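Big Bricks at the Gronton Play Library: May Gallery

If you have been anywhere near the back tables at Gronton this spring, you already know what we have been up to. Duplo! Piles and piles of it! We went in thinking we would get one afternoon out of the big bricks before everyone drifted back to the board games, and here we are in May with a whole page of pictures to put up and more waiting to be sorted.

A bit of background for anyone new to the library. The Duplo collection began as three mixed tubs from the Delaunay Street rummage sale, bought for 45 dollars, which felt like a lot until we opened them. There were over 400 bricks in there, and a good half of them looked as if they had barely been played with. Everything went through a warm soapy wash in mesh bags and then sat out on towels for the weekend. (If you do this at home, give the bricks plenty of time. Water hides up inside the tubes and comes out all over your table later.)

We love these bricks. They are chunky enough for the smallest hands, they snap together with that good solid click, and a grown-up can sit down with them for five minutes and come up for air an hour later. The plates are our favorite part, because a build with a plate under it can be turned around and admired, and nobody's tower goes over the first time an elbow bumps the table.

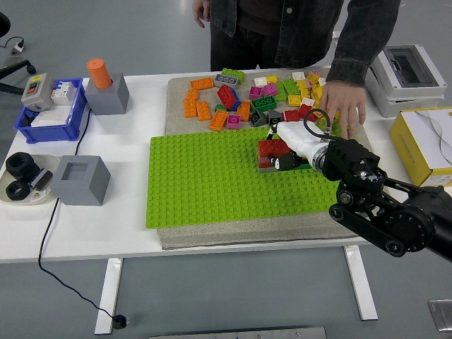

Lime-green plate in front, bricks heaped up behind, and a little red, black and white build sitting toward the upper right corner. Look at those colors!

One thing we figured out early on is that a loose heap beats sorted trays, at least for Duplo. We tried trays for two weeks. They looked wonderful on the shelf and everyone was afraid to mess them up! With a heap, you go digging for a yellow and come up with a gray slope you had forgotten about, and suddenly the garage you were building is a castle. Slopes are the treasure around here. Two of them side by side make a very respectable roof, and they are always the first pieces spoken for.

Putting something soft under the plate has made a big difference too. On a bare tabletop the bricks skate off in every direction and the noise is really something. A thick foam pad keeps the pile more or less where you left it, and when a tower does come down it lands with a thump instead of a clatter. Ours came from Furemton, the upholstery place two doors down, which sells its offcuts by the piece from a bin near the register. Ask for the firm kind. The squashy stuff lets the plate tilt as soon as anybody presses down on a corner, and then you spend the whole time leveling it.

A few builds we were too busy enjoying to photograph: a parking garage with a ramp that worked (a toy car went all the way down it without stopping), a birthday cake in pink and white with a yellow brick for every candle, and a very long, very wobbly snake that used 47 bricks before it ran out of table. The snake got a round of applause. It was taken apart at closing time, with some reluctance.

If you want to come and build, the big bricks are out every Friday from 3 until we close. No sign-up, and no age limit in either direction. The plates are first come, first served, but people are good about sharing, and two builds fit on one plate just fine if you start at opposite corners. Bricks can also be borrowed by the bag with a regular library card. Please count them back in on the sheet tucked inside the bag, and check under the couch before you do!

Coming up next on the gallery page: the marble runs from the Lotik room, where the longest one went around a corner and under a chair.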